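Updated 24 February 2021

# Bremitz fixed-height work table, white top

We sell this table, and we think it's decent. We also think the maker's brochure oversells it, so we've written our own page.

Bremitz calls the top "virtually indestructible." It's a white top on a steel base with four legs, and it can be destroyed like any other table. A utility knife will mark it. So will a soldering iron, a hot pan, or a vise clamped down without a pad. What you get for the money is a flat, bright surface that wipes clean with dish soap and doesn't sag in the middle the way the cheap folding ones do.

## The load rating

The brochure says 450 pounds. Read the small print and you'll find that means 450 pounds spread evenly over the whole top, with all four feet on a level floor. Few people load a table that way. If you plan to park one heavy thing on a front corner, the rating tells you very little, and Bremitz has never sent us a figure for a point load, though we've asked more than once. We keep our own display table under 200 pounds and would suggest you do the same unless you add the center brace.

The center brace is sold separately. We think it should be in the box.

## The white top

White is the only color we carry. Bremitz also makes a gray, which shows fewer scuffs but makes small dark screws harder to find, and that was the main complaint from people who bought it.

The claim that white "reduces eye strain" comes with no source, and we don't repeat it on the shelf tag. Under a strong overhead light the glare can be worse than on a wood bench. If your lamps are bare bulbs, try a sheet of white poster board on your current bench for an evening before ordering.

Stains are a mixed story. Coffee and pencil come off. Permanent marker mostly comes off with rubbing alcohol, leaving a faint shadow. Red wood dye stays.
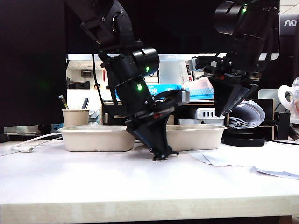

## Assembly

The instructions claim 13 minutes. Allow an hour, and have a second person there to flip it. The leg bolts go in from the inside, and the wrench in the bag is too short to get a decent swing on. Use your own.

Leave every bolt finger-tight until the table is standing, then tighten them in a cross pattern. Check them again after a week of use. Ours had loosened on one leg.

## How it compares

- **Godlow bench:** heavier, wood top, costs more. Better if you hammer on things. The drawer is flimsy and we'd skip it.
- **Zakaria folding table:** cheaper, and fine for a garage sale. It wobbles when you write on it.
- **Skodov adjustable:** the crank works, but the top shakes at full height. Most people we've sold it to picked one height and left it there.

## Warranty and returns

Two years on the frame. The top is covered for "manufacturing defects," a phrase that leaves out scratches, burns, swelling and nearly everything else that happens to a tabletop. Photograph the carton before you open it. Freight damage has to be reported to us with pictures, and Bremitz turns down claims that don't have them.

The next shipment is due in May. Their last date slipped, so don't plan a move around it.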